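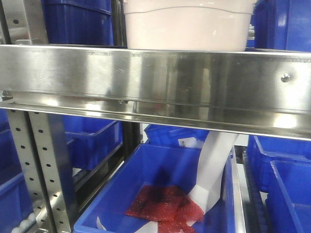

Unit 4: Working rules for robot picking at flow racks

Module leader: Bo-ram Noh
Read before the June practical. Bring the Galell cell sheet with you.

4.1 Scope

These notes cover a single arm picking from and returning containers to a gravity-fed flow rack. They apply to the teaching cell and to the Clastia and Rainer exercises. They do not replace the site risk assessment. Where the two differ, the risk assessment takes priority.

4.2 Terms

Lane: one run of rollers between two side rails.
Pick face: the end of the lane from which containers are taken.
Tote: a container handled as a unit, with or without a lid.
Bin: an open container from which single items are taken.
Keep-out volume: space around fixed steelwork that no part of the arm or gripper may enter in automatic mode.

4.3 Clearances

The keep-out volume extends 30 mm from every rail, upright and crossbar. Bolt and screw heads count as part of the rail and the distance is measured from the top of the head. Approach moves inside a lane are made along the lane axis. Diagonal entry is not permitted, even where the simulation shows it to be free of contact.

Where an upper level overhangs the pick face, the arm withdraws fully before it changes level.

4.4 Containers

Lidded totes and open bins are taught as separate classes, each with its own grasp height. A lid that overhangs the rim must not be used as a gripping surface. Approach from below the rim and confirm the grasp before lifting.
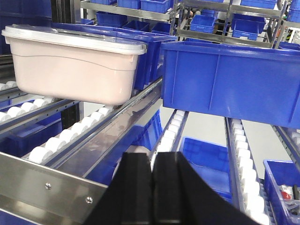
Fig. 4.2 Lidded tote on a roller lane, with gripper below lane level.

Polished steel reflects the colour of nearby containers. Colour alone is therefore not accepted as proof that a bin is present. Use a second check, such as rim shape or depth.

4.5 Contents

Thin sheet and film are treated as deformable items. Maximum speed with a deformable item in the gripper is 7 per cent of rated speed until the item is clear of the bin rim. Nothing may be left hanging between a bin and the steelwork when the arm changes task.

4.6 Stops and recovery

After two failed grasps on the same item the program halts and calls the operator. Recovery is done in manual mode, by one person holding the enabling device. Record the lane, the container class and the last completed step in the Gotton log before restarting.

Exercise: mark the keep-out volumes on the Rainer drawing and list every taught point that falls inside them.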